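Lallovdale Residents' Forum
Board: Halls, Rooms and Shared Facilities
Thread: Proposed changes to the kitchen and linen rules for hall hire

Posted by L_Hulme (Moderator)
Jan 27, 2025

Members are invited to comment on the draft hire conditions for the hall, which are due to replace the present ones. The main changes are as follows.

Clause 3 would require hirers to wash, dry and iron any tea towels and cloths they use and to return them within four days. At present the hall launders them and recovers the cost through the hire fee.

Clause 7 would end the supply of disposable cups. Hirers would use the hall crockery or bring their own.

The laundry bill for the last financial year was £355. Comments should keep to the draft. Matters concerning the car park have their own thread.

Lorraine Hulme

Posted by stapley_s

I wish to record an objection to Clause 3. The hire fee was raised in October, and the notice issued then stated in plain terms that laundry was included. To remove the service three months later, with no reduction in the fee, is a price rise under another name.

There is also a practical point. Several of the groups using the hall are made up of older residents, and not all of them have a machine at home. Returning cloths within four days would mean a second journey for people who come in by bus.

Stuart Tapley

Posted by C.Kershaw

I do not share Mr Tapley's view of Clause 3. My group has taken its own cloths home for years. The hall's cloths come back from the laundry grey and smelling of starch, and the drawer holds a good many that are fit only for floors. If each hirer looked after what it used, the standard would rise.

My concern is with Clause 7. The hall has 147 cups on the inventory, but a large share of them are chipped, and the draft says nothing about replacing them. It would be wrong to withdraw one supply before the other has been put in order.

Posted by stapley_s

With respect to Mrs Kershaw, her group meets once a month and uses very few cloths. The lunch club uses a full drawer in one sitting. A rule that suits the first will not necessarily suit the second.

Posted by M_Eshun

I should like to support Clause 3 in part. The present difficulty is that hall cloths and private cloths are kept together, and it is not possible to tell at the end of an evening which should go into the laundry bag. I would suggest that the hall adopt one pattern for its own stock and ask hirers to avoid it. A checked cloth would be suitable, as it is easily picked out from plain ones.

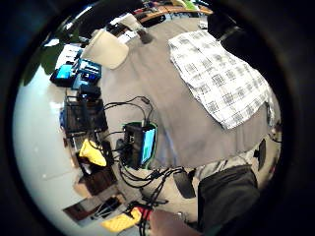 Checked cloth, folded, with a cup on the same table.

The Zamik range is sold in packs of three and washes well at sixty degrees. I have no connection with the supplier. The Liu cloths bought for the kitchen two years ago were cheaper but shrank badly, and I would not recommend a further order.

Mansa Eshun

Posted by A.Pearce

May I ask for clarification on two matters before forming a view?

First, does "iron" in Clause 3 apply to tea towels? I have never ironed a tea towel and should not wish to forfeit a deposit for failing to do so.

Secondly, would Clause 7 prevent a hirer from bringing disposable cups of its own? The wording "bring their own" can be read either way.

Posted by L_Hulme (Moderator)

In reply to Ms Pearce: the word "iron" was carried over from the old tablecloth rules and will be removed. Tea towels need only be clean, dry and folded.

Clause 7 concerns the hall's supply only. Hirers may bring paper cups provided that they take their rubbish away. The wording will be made clearer.

Mr Eshun's suggestion of a single pattern will be costed. I have asked Zotel, who run the present laundry contract, whether marked stock would alter their charge.

Posted by C.Kershaw

I am grateful for the clarification. Could the chipped cups please be added to the list? I counted eleven on the top shelf alone and moved them to the back.

Posted by stapley_s

The removal of ironing is welcome. My objection regarding the fee stands, and I ask that it be noted as unanswered.

Posted by L_Hulme (Moderator)

It is so noted. The cups have been added. A revised draft of Clauses 3 and 7 will be posted in this thread, and comments will remain open until then.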